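Guides > Data Collection

4. Record the examples in the simulator

4.1 Load the apartment map and wait until the head view opens. Both grippers must be visible before you start.

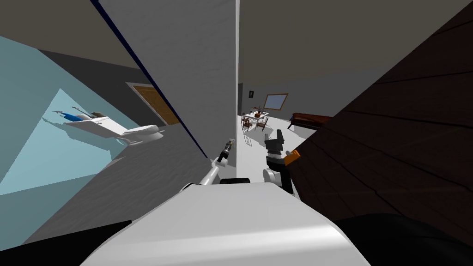 Head view with both arms raised.

4.2 Press Record and drive toward the dining table. Keep the arms still – Kilta saves every small motion as an action.

Caution: Do not edit an episode after saving. Delete it and record again.

4.3 Check the view again near the wooden panel. The right gripper is close to it.

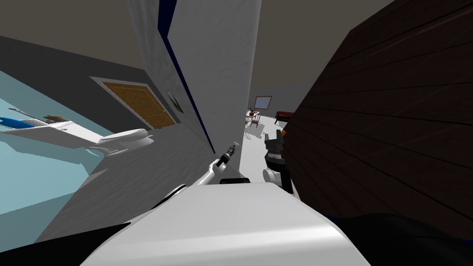
4.4 Save the episode. One set needs 592 episodes.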